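Right then, a few of you asked what I make of the Notetti hand grippers now that I've lived with a pair for a while, so settle in with a cup of tea, I do go on a bit.

For anyone new: it's a kit of two hand-held grippers you squeeze yourself, meant for showing a robot how a job is done before any robot gets involved. Mine came from Stevel, who sell them as a pair or singly. I'd say get the pair if you possibly can.

Putting them together took me the best part of an evening, 3 cups of tea and one very silly mistake with a linkage arm that I'd put on back to front. The booklet is lovely to look at and not much help. Stevel answered my email in 13 minutes though, which I thought was terribly good of them!

What I really wanted to know was how they'd cope with soft things. Blocks and cups are easy, any old claw can pick up a block. Tissue and face masks are another matter altogether – they fold, they slither, and the ear loops catch on whatever's nearest.
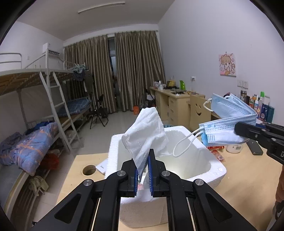
Kunier replied that the ridged pads are the only reason to pay the extra, and that the smooth ones on the older Abella set had been hopeless with anything thinner than a tea towel.

I'm inclined to agree, Kunier! I borrowed the Abella set back in November and spent most of my time chasing a napkin round a table. The blue pads on these hold a corner of something flimsy with hardly any squeeze at all, and your hand thanks you for it.

Now the grumbles, and I do have a few. The arms are chunkier than I'd like, so getting both of them down into a box at once takes some patience, and I've knocked my knuckles more than once. They're also a touch heavy. After some 10 minutes I want a sit down and a biscuit.

Someone asked whether you can get spare pads. You can, Stevel do them in little packets, and they just press on. I haven't needed any yet but I've put a packet in the drawer all the same – I know what I'm like.

The sessions save without any fuss, bless them. I'm up to 2,678 recorded grabs, and plenty of those are me dropping a mask and muttering. I've kept the muttering ones in a folder of their own.

So would I buy them again? Yes, happily, for cloth and paper and other floppy things. If you only ever mean to pick up blocks, the Abella set will do you nicely and leave you some change. I'm trying socks next and will report back, probably at length.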